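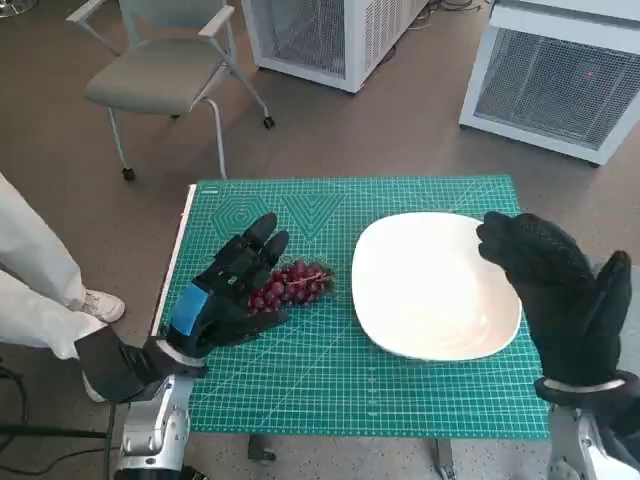
Two-Handed Manipulation: Notes for Unit 4
The fruit-and-plate task

These notes cover the practical part of Unit 4. Read them before your group's first session in October and bring a copy with you, on paper if possible. The lecture on contact forces is assumed. If you missed it, go through the slides first, as the section on grip below uses the same terms.

1. The task

A bunch of grapes lies on the mat to the left of a plate. The robot has to pick up the bunch, carry it over the rim and set it down on the plate with the berries still on the stem. The left hand does the lifting. The right hand stays near the far side of the plate and can steady it if needed.

A run starts with both hands raised and clear of the fruit and ends when both are clear again. Anything that happens in between counts as part of the run, including long pauses.

We use grapes for a few practical reasons. A bunch has no single shape, so a grip that worked on the last one may not work on the next. It is heavier at one end than the other. It also bends when lifted, and a rigid block doesn't. Groups who did the block exercise in Unit 3 should expect their settings to need changing.

2. The workspace

The table is small, and most of its top is taken up by a green cutting mat with a white grid. The grid is there to help you. Write down where the plate and the fruit start, using the rulers along the edges, before every run. "Roughly in the middle" is no use to the person reading your log a week later.

Start layout for all groups:

Plate on the right half of the mat, its sides close to parallel with the grid.
Bunch to the left of the plate, stem towards the plate.
Left hand to the left of the bunch, fingers up.
Right hand by the right-hand side of the plate, fingers up, not touching it.

The hexagon and the triangular shapes printed in one corner of the mat are cutting guides and have nothing to do with the exercise. Do not use them as reference points, as the spare mats are printed differently.

Keep the rest of the mat clear. Pens, phones and spare grapes go on the side bench. A phone left on the mat will sooner or later be treated as something to grip.

3. Roles in the group

Groups are three or four people. Change roles after every 12 runs.

Operator. Wears the control gloves and moves the arms. Does not talk to the rest of the group during a run except to say "stop".

Spotter. Stands beside the table where both hands can be seen and has the stop button within reach. Flat, closed shoes, please. The spotter doesn't touch the mat until the operator has said "clear".

Recorder. Starts and ends the recording in Netix, calls the run number aloud and fills in the log sheet.

In a group of four, the fourth person resets the layout between runs. In a group of three the recorder does this.

Watch the cables on the floor when you change places. Step over them, and don't push them under the table with your foot.

4. Before you switch on

Check that the gloves on both robot hands are seated down to the wrist. A loose fingertip folds over when it meets something soft and the grip readings for that finger will be wrong for the whole session.

Check that the strap across the back of the left hand is flat. It sometimes works its way round towards the knuckles.

Move each finger through its range once with nothing on the mat. Then both wrists. Then both elbows, slowly, with the spotter watching the clearance at the table edge.

Only then put the plate and the fruit out.

5. Approach

Most failed runs in last year's logs had gone wrong before the fingers touched anything. The common pattern was an approach from directly above, with the fingers closing downwards. This squeezes the top berries and pushes the bunch along the mat, and the operator then follows it until it meets the plate.

Come in from the side and low. The fingers should point across the mat, slightly upwards, with the thumb forward. Slide the fingers along the mat until they are partly beneath the bunch before closing anything. The mat surface gives a little, and light contact with it does no harm.

Speed matters less than people expect. The fastest group last year finished a run in 19 seconds and the slowest good runs took four times as long. Both got full marks for those runs.

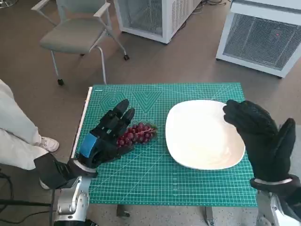
Keep the two hands apart while the left one is making its approach. The right hand has no work to do yet, and if it drifts inwards it blocks the operator's view of the rim. Park it and leave it until the bunch is off the mat.

6. Grip and lift

Close the fingers in two stages. First bring them to light contact, then wait until the readings settle. Second, add force in small steps until the bunch moves with the hand when you raise it slightly. Stop adding force at that point. The temptation is to add one more step to be safe, and that is the step that splits berries.

Do not grip by the stem. It is thin, and it pulls out of the fingers as soon as the bunch swings. A few groups each year get a stem grip to work once and then can't repeat it.

Raise the hand straight up until the lowest berry is above the rim of the plate. Our plates have a shallow rim, so this is a small movement. Then go across. Lifting and moving sideways together saves a second or two and usually ends with the bunch knocking the plate round.

7. Placing

Lower until the bunch rests on the plate, then open the fingers slowly. The thumb should move first. If the fingers open first the bunch tends to roll against the thumb and come back up with it.

The right hand may touch the outside of the rim during this stage if the plate starts to slide. It may not lift the plate, and it may not help to hold the fruit. That is a different task, and we come to it in Unit 5.

A run counts as good if the bunch is fully inside the rim, no berries have come off, and neither hand is in contact with anything at the end. A run with one loose berry is logged as partial. Everything else is a fail, and fails must be logged too.

8. The log sheet

One line per run. Columns are: run number, operator's initials, plate position, fruit position, result, and a note. The note can be two words ("thumb late", "plate turned") but it cannot be blank.

If the bunch is changed, draw a line across the sheet and write "new bunch". The old one will have softened or lost berries and the runs either side of the line shouldn't be averaged together.

The shared set from last year has 366 runs in it. Use it for comparison in your report but keep it separate from your own figures. Some of the early runs were made with the deeper Custby plate, which has since broken, and they are marked C in the last column. Leave them out of any comparison of lift height.

Recordings go into the Volgate folder under your group's name. Check that each file opens before you leave the room. The disk fills up faster than it used to, so delete test recordings made during set-up.

9. Common faults

Bunch rotates in the hand during the lift. The grip is too close to the stem end. Move further towards the heavy end and try again.

Fingers close unevenly. Usually a glove problem. Stop, power down the hand and reseat the glove.

Hand shakes at light contact. The operator is tired or the gain is too high. Change operator first, then look at the gain.

Plate creeps to the right over several runs. Reset it to the grid every time, even if it seems to be in the same place.

Readings freeze. End the run, log it as void and restart Netix. Void runs do not count towards your total.

10. What to hand in

A report of no more than 2000 words per group, not counting the tables. It should contain your start layout, your results as a table, one plot of grip force against time for a good run and one for a fail, and a discussion of what differed between the two. Where you changed your method part of the way through, give the run number and the reason.

Marks are given for the discussion and for the quality of the log. A group with few good runs and a clear account of why can do well. In previous years the weakest reports were the ones that left the fails out of the table.

Questions to think about while writing:

Would your approach work with the stem pointing away from the plate? Which steps would change?

How much of the operator's correction was made by eye, and how much from the readings?

If the plate were fixed to the table, would the right hand be needed at all?

11. Reading

Chapter 3 of the Vídalín course notes, on grasping soft objects. The part on rolling contact can be skipped.

Your own Unit 3 log — bring it to the session, as you will be asked to compare the two.

The lab safety sheet. Everyone signs it again for this unit, even if they signed it for the last one.

Related course material
Unit 3: Picking and stacking blocks
Unit 4: Slides on contact forces
Unit 4: Blank log sheet
Unit 5: Passing objects between hands
Writing up lab work: a short guide

Contact: Raili Aaltonen, course office | © Course authors | Back to top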